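Looking after the table cell at Huvside

Gallery - page 2
Updated 21 February 2026

The Huvside cell is one arm working over one long pine table. It handles tableware and small household things, and it lives in a room that people also use, so most of the upkeep is about keeping the table the same from one week to the next. These pictures go with the January service notes. The notes themselves are on the Goltness page, along with the parts list and the wiring drawing.

The service was due at 20 weeks. The hour counter stood at 1,983 when the arm was powered down, a little under the figure we had planned for, and nothing had failed. The jobs were the usual ones: check the base bolts, clean the joint covers, look over the cable where it bends, replace the finger pads, then set the working height again.

The mug, the red bowl, the chopsticks in their wire holder and the basket stay along the left side. They are left there during checks. 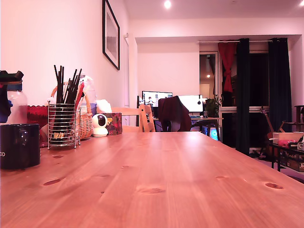

Base bolts are done first with the brake on. There are 8 of them, tightened in opposite pairs, and each gets a paint mark across the head afterwards. Two marks had shifted slightly since the last visit. Both bolts were taken out, cleaned and put back with fresh thread lock. If they have moved again by the next service we will change the washers as well.

The cable took longer than it should have. The old clip held it too tightly near the elbow and the sleeve had begun to wear, though the cores inside were fine. We fitted a wider clip from the Esirow kit and left more slack. Run the arm slowly to the end of its travel on both sides before closing the cover, and watch the cable the whole way.

Finger pads are the Lu type, medium grip. Wipe the metal with alcohol, let it dry, press the pads on and leave them overnight. The old ones came off in one piece this time.
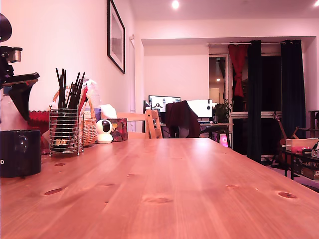 Setting the height comes after the pads, as new pads are slightly thicker than worn ones. Bring the fingers down at low speed over a clear patch of wood until a sheet of paper just drags, then store that as zero. Do it at the near end and again in the middle. The readings differed by 2 tenths of a millimetre, well inside the limit, so the old table map was kept.

The table should be wiped with a barely damp cloth and nothing else. Polish gets on the pads - we lost a set that way last year.

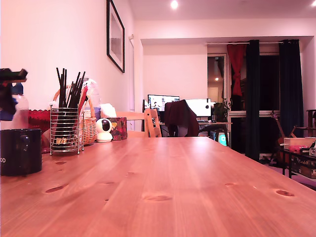 The table at Huvside, with the mug, red bowl, chopstick holder and basket along the wall side.

Next page: controller box, fan filter and spare fuses.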